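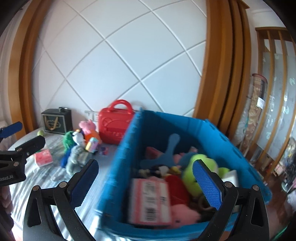 Wilmer Salazar was asked which finger pad he would take home after the June trials, and he answered that he would take the blue ribbed one, but only for hard objects. For soft toys he is still not decided.

Newsroom > Products > Grippers > Paltine publishes comparison of hand-held grippers
Reading time: 3 minutes

Paltine publishes comparison of hand-held grippers on household toys

1 March 2026. Paltine today makes public the results of its comparison of finger pads for hand-held grippers. The work was done together with Drudwood, which prepared the test plan, and El Idrissi, which checked the recordings independently.

The comparison used ordinary things that are found in a family home: plush animals, plastic toys, small cartons and paper goods. The operators worked with a gripper in the hand and moved the objects in a normal room. Paltine chose this way of working after many customers asked how the pads behave outside of a laboratory.

In total 434 grasps were recorded with two types of pad, one with ribs and one with a smooth surface. The ribbed pad lost the object in 31 grasps. The smooth pad lost it in 52. The difference was biggest with flat plastic objects which must be held by a thin part. With plush toys the two pads gave almost the same result, and the operators reported that the fabric sometimes stayed caught between the ribs when they opened the fingers.
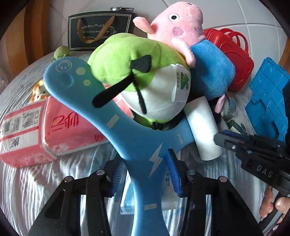 The order of the objects was not fixed. Each operator could choose what to pick next, and was asked to write down any grasp which needed a second try. A second try was not counted as a loss if the object stayed in the fingers until it was put down.

El Idrissi reviewed 255 of the recordings and agreed with the operator's note in all cases except two. Both of these were corrected before publication.

The pads are made for the Hedidance gripper series and can be changed without removing the fingers. Paltine will continue to deliver both types. A third pad, with shorter ribs, is now in preparation for soft objects, and the same test plan will be used for it.

The full table of results and the test plan by Drudwood can be requested from the Paltine press office. Journalists who wish to try the two pads themselves are kindly asked to write in advance and to mention which gripper they use.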